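The Snack Table at Hallow

Wednesday, April 5, 2023

I got to Viltham early, which never happens, and Annelies Verstraete still beat me to it. She was at the far end of the hall with her coat on, dragging a table toward the wall and talking to me before I had the door closed behind me. "Grab the other end," she said. "And lift it! The feet scratch." So that's how we met -- me walking backward with half a table, her giving directions.

If you've been to any of the Hallow swap evenings you know her already, even if you never caught her name. She runs the snack exchange. People bring packets of chips, crackers, candy and dried whatever from wherever they've been traveling (or from the back of a cupboard, no judgment), put them on the tables, and go home with something they've never tried. The first one, last May, was held in her kitchen. These days it fills the hall.

I asked her how it started and she laughed and sat down on a stack of folded chairs.

"With a suitcase," she said. "I came home from visiting my sister and I had more snacks in there than clothes. I put them all on the kitchen table to look at them, and I thought, I can't eat this. I mean, I could! But I shouldn't. So I texted my neighbors."

Eleven people squeezed into the kitchen that night. A couple of them went back home to get something of their own to add, and by the end of the evening the suitcase stuff was gone and there was a whole different pile in its place. Annelies says she was up past midnight reading ingredient lists in languages she doesn't speak.

She grew up over a grocery store, which I suspect explains a lot. Her parents' place was called Holanda, and the building had 1803 carved over the door. She and her sister used to get the dented boxes and the bags nobody would buy. "My father had a rule about bags," she told me. "You pick it up by the top seam. Never the middle. In the middle you hear it crunch, and then you've got a bag of crumbs and nobody wants it, except me and my sister."

She still can't stand to see one picked up by the middle. I did it twice while we were talking and got a look both times.

We got onto packaging after that, and I have to say this is where she really takes off. I'd figured she would want to talk about flavors. She'd much sooner talk about bags. She likes crinkly ones, she likes shiny ones, she likes it when there's a picture of the food that looks far better than the food. Her favorites are the greens. "Anything mint or teal, I'll pick it up," she said. "I don't even have to know what's in it. It could be fish. One time it was fish."

Does she keep the empties? She does. They go flat into a binder, rinsed and dried, and she's on her third binder. Her daughter calls it the trash album.
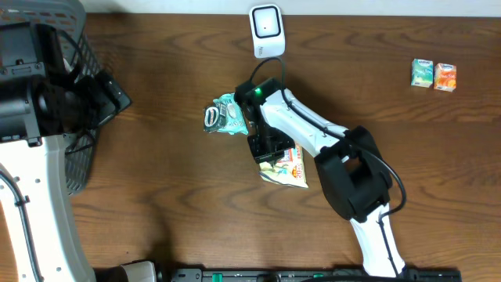

On the table: a teal and mint-green pouch next to a white and pale-yellow bag.

The wood grain on the tables was her choice too, by the way. Hallow had used tablecloths for everything, big paper ones, and Annelies talked them into leaving the tables bare on snack nights. Bags slide on paper, she says, and then they end up on the floor and somebody steps on one. She also just likes a bit of brown wood behind all that color. "You put a bright bag on a white cloth and it looks like a store. You put it on wood and it looks like somebody's house."

I wanted to know about the numbers, so I asked. She had them ready in a little notebook held shut with a hair tie. At the last big evening, 1000 packets changed hands. For the whole first year she's hoping to get to 3000, and she thinks she'll make it if the summer people come back from their trips with full bags. She writes down every packet that comes in, with the name of whoever brought it and one word about it. I got to read a page. The words were things like "loud," "purple," "dusty," and, next to something from a brand called Brerine, "again."

"Oh, Brerine," she said, when I pointed at it. "It's a cracker. It's fine. But a man brought a whole carton in the fall and we couldn't get rid of them, and people took them home to be nice, and then they brought them back! The same crackers. I know because I'd put a little pen mark on the bottom."

So is there a rule now about bringing things back? There is. Rule number 2 on the sheet by the door says that what you take home, you keep. Rule number 1 says it has to be sealed. She told me there was a third rule for a while, about not shaking the packets, but it hurt people's feelings and she took it down.

I asked how she lays the tables out, thinking there'd be a system. Sweet at one end, salty at the other, maybe by country. She shook her head before I'd finished. They tried that for the first few evenings in the hall and everybody bunched up at the chocolate. Now she mixes it all up on purpose. A sour candy might be lying next to a shrimp chip, and if you want chocolate you have to go looking, and on the way you'll pick up something you never would have touched. She does keep things with nuts on their own table by the window, with a sign, and she checks that table herself all evening.

"People want it neat," she said. "I understand. I want it neat at home, you should see my spice drawer. But when the bags are lying a little crooked, people pick them up. If I line them up straight, they just look."

She demonstrated with a handful of things out of her tote bag, first in a row and then sort of tossed. I hate to admit it but I reached for one right away. (Paprika. Very good. She wrote me down in the notebook, and my word was "hungry.")

We talked a bit about the cost, too. There isn't much of one. Hallow lets her have the hall cheap on the condition that the floor gets swept, and there's a jar for the trash bags and the coffee. She's been asked to charge at the door and says she'd sooner stop. "You bring a bag, you get a bag. The kids understand it right away. It's the grown-ups who ask me if theirs is good enough."

And what does she say to them?

"I say put it on the table and we'll see who picks it up. Somebody always does. I had a lady come with plain rice crackers, she was so embarrassed, and they were gone before her coat was off. A little boy took them. He told me everything else was too exciting."

By then it was time to put the rest of the tables out, and I got handed the end of another one. Before I left I asked what she's still looking for, if there's a bag she's never managed to get her hands on. She had to think. It's a licorice her parents carried at Holanda, in a flat yellow packet with a rooster on it, and she hasn't seen one since she was nine or ten. She doesn't remember the brand. Her sister says it was a duck.

The next swap evening at Hallow is in May, and the date will be up on the door in Viltham as soon as the hall calendar is sorted out. Bring something sealed. If you've got a rooster or a duck in your cupboard, ask for Annelies.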